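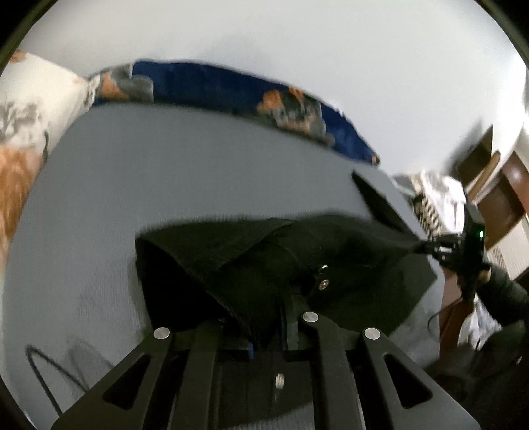

Grernness gripper upkeep group
Minutes of the meeting, 25 January 2026

I took the minutes again, so blame me for the tone. We met at the Grernness workshop, started late as usual because the projector wanted an update, and had everybody who looks after the hand-held pair in the room, plus one person from Vincze on the phone for the item on spare parts. The minutes of the last meeting were read and agreed, with one fix: I had written that the right-hand unit was out for repair, and it was the left-hand one. Sorry! It's corrected in the folder.

1. Where the pair stands right now

Both units are back in use on the Troro job, which for anyone reading this later is the clothes and fabric work: pick up a garment, spread it, fold it, put it down. The left-hand unit came back from its strip-down and has been fine on towels and T-shirts. Heavier stuff with snaps and zippers is where we still see trouble. The jaws hold the cloth all right, but if the snap ends up right at the jaw line the tips close crooked and you can feel the whole front end twist a little in your hand.

I said I thought this was wear in the jaw pivots. Somebody else was sure it was the tips themselves, which have gone shiny. We went back and forth on it for longer than I'd like to admit, and then agreed to stop arguing and swap the tips first, seeing as that's a two-minute job and the pivots are a whole afternoon (and a lot of swearing, if last time was anything to go by).

Action: new tips on both units before the next round of heavy garments. Me.

2. Screws working loose

Same story as last time, only more of it. The screws on the upper struts back out when a unit has been opening and closing all day. On the left-hand unit one was loose enough to turn with a fingernail, and the person who found it only noticed from the rattle.

We talked about thread locker. The medium kind is already in the cabinet, top shelf, behind the tape. I'd been nervous of it because the inserts are set into plastic and I didn't want one to spin out the next time we open the thing up, but the feeling in the room was that a tiny drop is fine if the screw is clean and dry first. So that's what we're doing. Clean, dry, one drop, tighten by hand with the short driver, leave it overnight. Please don't use the electric driver on these. We have already lost one insert that way and I had to melt a new one in with a soldering iron, and it sits a hair crooked to this day.

After that, put a paint mark across the screw head and the strut so we can see at a glance if it has moved. White paint pen, on the hook by the door.

Someone asked if we could skip the paint mark on the lower bolt on the central plate, as it's a pain to get at. Yes, skip it, but check it with the driver at the start of every week.

Action: strut screws done on both units, paint marks added. The evening crew will do this, since the units need to sit overnight anyway.

3. Cables

Long item. A cable got stepped on twice in 5 sessions, and the second time it pulled the plug half out in the middle of a fold and we lost the take. The plug is fine. The socket is a little wobblier than it was, and I don't love that.

Ideas that came up:

Clip the cable to the sleeve at the elbow, so a tug lands on the arm and the plug stays put. Liked by everyone. We'll try the soft hook-and-loop straps first and see if people find them annoying in long sleeves.

Longer cables. Vincze can make them, but the longer one we borrowed gave us dropouts, so we're parking that until somebody works out if it was the cable or the hub.

Right-angle plugs. I was all for these until it was pointed out that they'd stick out right where your thumb goes. Dropped.

There was also a request to run the cables behind the furniture when we work on couches and beds. Fine by me where it can be done, but don't put a cable under a cushion and then forget it. We want it where a person can see it.

Action: straps ordered and on both units. The day crew tries them for two weeks and tells me what they hate about them.

4. Lint

Nobody likes this item and it's mine, so here we go. Black fabric sheds. It gets in between the plates and packs itself around the pivots, and once it's in there it soaks up whatever lubricant it meets and turns into a sort of felt. I took 20 minutes to clean one unit last week and most of that was tweezers.

New routine, agreed by all:

End of each session, jaws open wide, soft brush from the back of the plates toward the tips. Brush out, never in.
Canned air only after brushing, short puffs, and hold the unit tips down.
Wipe the tips with a cloth that's barely damp. No alcohol on the rubber! It dries out and cracks, we did that to the first set.
If you see felt around a pivot, don't dig at it with a screwdriver. Put the unit on my bench with a note.

We also agreed to stop oiling the pivots. Dry lubricant only, and only when the unit is on the bench. Whoever has been putting sewing machine oil on them, I'm not mad, but please stop.

5. The opening check

The zero on the right-hand unit has drifted. Fully closed should read zero and it was reading 2, which doesn't sound like much until you're pinching a single layer of thin cloth and the numbers say you're holding nothing at all. We reset it during the meeting. It took three tries because the unit wasn't quite closing the first two times – there was a bit of thread in the jaws.

So the check gets a step zero: look in the jaws. Then close fully, read, open fully, read, write both down on the card. If closed is off by more than 1, reset it. If it's off again the next day, that's a repair and it comes to me.

There was some grumbling about paper cards. I like the cards. They live in the case with the unit and they don't need a password. We'll keep them till May and then I promise to listen to the spreadsheet people.

6. Spare parts (with Vincze on the phone)

Good news, mostly. Vincze has tips in stock and can send a bag of them this week. Jaw plates have to be printed and will take longer. They asked us to stop sending back whole units for one cracked strut, and we said we'd love to, if they'd send us struts. They will! We're getting 2 full sets, left and right, and they'll live in the gray drawer. Please sign them out on the sheet taped inside.

They also asked how many cycles we get out of a set of tips. We don't count cycles, so all I could offer was sessions. After 200 sessions the first set was slick enough that a folded hem would slide out. They wrote that down and said it was useful, and maybe they meant it.

The price for the longer cables was mentioned and then not mentioned again.

7. Moving to Candmont

The pair goes to the Candmont rooms for the next stretch of couch and bed work. Most of this was about who drives, which I won't minute. The parts that matter for upkeep:

Both units travel in the hard case with the jaws closed on a scrap of foam. Batteries out. The short driver, brush, paint pen, cards and one bag of tips go along in the side pocket. Thread locker stays here, I don't want it leaking in the case.

Do the opening check again on arrival, even if you did it that morning. The last time the case went in a trunk, both readings had shifted by the time it was opened, and we spent half a session wondering why the folds looked so bad.

8. Anything else

The label on the right-hand unit has worn off again. I'll print another one, on the good tape this time.

Somebody asked if the indicator light going from steady to blinking means low battery. On ours it does, yes, and you have a few minutes to finish what you're doing. Don't start a new garment on a blinking light.

The magnifier lamp is broken. It isn't in anybody's budget. I'm bringing mine from home.

Next meeting at Candmont, after the tips have been on for a couple of weeks. Bring your cards.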